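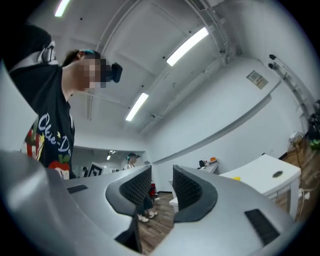

*One of the hand-held grippers, with its two mesh-faced fingers, at the Pugh workshop. Feb 5, 2022*

Members of the Pugh shared workshop have spent a good part of the winter on a build they call Bridus, and it has now reached the stage where they can stand at a table and practise with it. For anyone who hasn't been past lately, Bridus is a set of grippers that you carry in your hands, and what you do with them is meant to be passed on, in time, to a small robot arm that the members are putting together on the bench next door.

The idea came up last May, over a long tea break by all accounts, when a few of the regulars were grumbling about how tiresome it is to tell a robot arm where to go one step at a time. Somebody wondered whether it mightn't be easier to show it instead, the way you'd show a child how to lay a table, and the notion rather stuck. Two pairs of grippers were drawn up that same week (on the backs of old timesheets, we're told) and the first set of fingers was ready before the summer was out. They bent like wet biscuits, but it was a start!

There have been 7 versions of the fingers between then and now. The members have spent £461 on the whole thing so far, most of it from the workshop's tin and a little from the autumn jumble sale, and they are rather proud of that. The largest single cost was a batch of small motors from Olateck for the arm itself, and those are still waiting in their packets until the shoulder joint has been sorted out.

The practice jobs are kept very homely on purpose. Plates, things to eat, the odd bit of kitchen kit - anything you might find on a table at home and want moved from one spot to another.

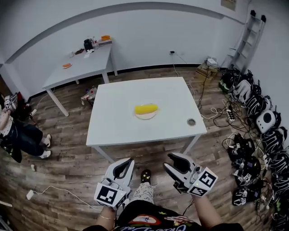

Corn on the cob is a favourite, being bright and a good awkward shape to get hold of, and the members say you learn a lot about your own wrists after an afternoon of it. The square black-and-white markers on the grippers are there so that the software can work out where each one is and which way it's tilted. That software goes by the name of Mitolico and was written by members in the evenings, and it is still being tinkered with. The log had reached 754 tries at the last look, though a fair few of those are from the early days and will probably be thrown out.

Next on the list is a softer lining for the jaws and a proper go at the shoulder joint, which has been put off more than once. After that the Olateck motors can come out of their packets, and the members hope to have the arm moving on its own by May, if all goes kindly.

Anyone who would like to have a try is very welcome to drop in during the usual open hours. No experience is needed, the kettle is generally on, and sensible shoes are a good idea as there are cables about.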